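Part 2: Covering the table and setting out your first tray of odds and ends

Okay, so if you've made it through Part 1, you have a Miettinen folding table standing on its own legs and you're feeling pretty good about yourself. I was too. Then I put a mug on mine and listened to it slide and rattle every time somebody walked across the floor, and that was the day I went out and bought felt. I've covered a lot of tables since then (my own, my sister's, the long ones at the Lornberg hall) and this is how I do it now. My name's Kenji Crenshaw, by the way, for anybody who skipped the first page.

What you need

A bare tabletop, wiped down
One piece of felt, big enough to wrap under on all sides
Double-sided tape or low-tack spray adhesive
A staple gun, if your top is wood and you own it
Scissors that have never been near paper
A lint roller, and I mean it about the lint roller

On color: I went with blue. Black shows every crumb and white shows everything else, and a good strong blue lets you find both pale things and dark things without squinting. Green is fine too, but people will ask you where the cards are.

2.1 Cutting the felt

1. Lay the felt face down on a clean floor. If it has been folded in the bag, leave it flat overnight first. Ironing works too, on low, with a dish towel in between.

2. Put the tabletop on it, also face down, and shuffle it until you have spare felt on every side. I like a hand's width. Less than that and you'll be swearing at the corners later.

3. Mark your line with chalk and cut outside it. You can always trim more off!

Note: Most felt stretches a little more one way than the other. Give it a gentle tug in both directions and run the stretchy way along the long side of the table. It pulls flatter that way.

2.2 Fixing it down

1. Start in the middle of one long side. Fold the felt over, tape or staple it once, then go to the middle of the opposite side and do the same with a light pull.

2. Do the two short sides the same way, middle first.

3. Work outward from each middle to the corners, a bit on one side, a bit on the other. This feels slow. Please don't do one whole side in one go, like I did on my first table. It came out with a ripple down the center you could lose a pencil in.

4. At each corner, fold the felt like you're wrapping a birthday present, snip out the bulk, and fasten it flat.

Caution: If you're using spray, open a window and cover the floor. The stuff drifts. I still have a tacky patch by the bookcase in my place.

Caution: Staples go into the underside only, and check the length before you start. A long staple in a thin top will come out the other side and find your sleeve.

2.3 Hanging something behind the table

You can skip this, but I think a curtain makes a huge difference. It hides the clutter behind you and gives your eyes a rest when you're hunting for something small. I use dark brown pleated ones, which I got from a place in Ulatmont that was clearing out its stock. Hang them so the hem is off the floor. Mine weren't at first and they swept up dust like a broom.

2.4 Setting out your things

This is the fun bit, and it's the reason I wanted a felt table in the first place. I empty out bags and drawers on mine: the travel bag, the coat pockets, the drawer in the hall that everybody has. You put it all out flat with some air between things, and then you decide.

1. Roll the felt with the lint roller. Do it before every session.

2. Put your tall things toward the back. Jars, toy bricks, anything that stands up. If you have them in front you'll knock them over reaching for the rest.

3. Lay long things down so their handles are easy to grab. Hairbrushes go bristles away from you if you can, since bristles grab felt and pull up fuzz.

4. Keep tubes lying flat with the caps on. Check the cap. Then check it again, because toothpaste in felt is a Saturday gone... okay, an evening gone, at least.
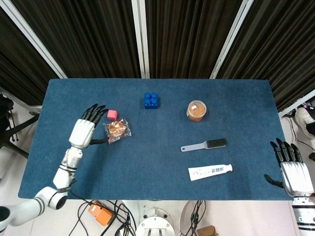 5. Anything you can eat stays in its wrapper or its jar the whole time it's on the table. Felt holds on to crumbs and grease like you wouldn't believe, and a sticky spot will collect lint forever. If a packet has a split in it, put it on a plate or take it straight back to the kitchen.

6. Give the tiny stuff its own spot. Little cubes, buttons, earring backs, whatever you have. I used to let them sit wherever they landed and then sweep them off with my elbow.

7. Now go through it all and give each thing a home: bathroom, kitchen, toy box, trash. Carry one group away at a time. It's tempting to load up both arms, but then you put everything down on the nearest chair and you've got a second mess.

Note: Leave a strip of bare felt along the front edge. You want somewhere to put down the thing you're thinking about.

2.5 Cleaning up after

1. Lint roller again, long strokes, same direction.

2. For a dry spill, let it be dry. Vacuum it with the brush attachment on the lowest setting.

3. For a wet one, blot with a plain white cloth and cold water, working from the outside in. No scrubbing, it goes fuzzy and stays fuzzy.

Caution: Don't put a hot pan or a kettle on felt, even for a second. Synthetic felt can melt, and wool felt gets a scorch mark you'll be covering with a coaster for years.

If the felt starts to sag after a few months, peel back one short side, pull it snug, and fasten it again. You shouldn't have to redo the whole top. The legs and the hinge pins are in Part 3, along with the Pustusmont bracket kit if yours wobbles.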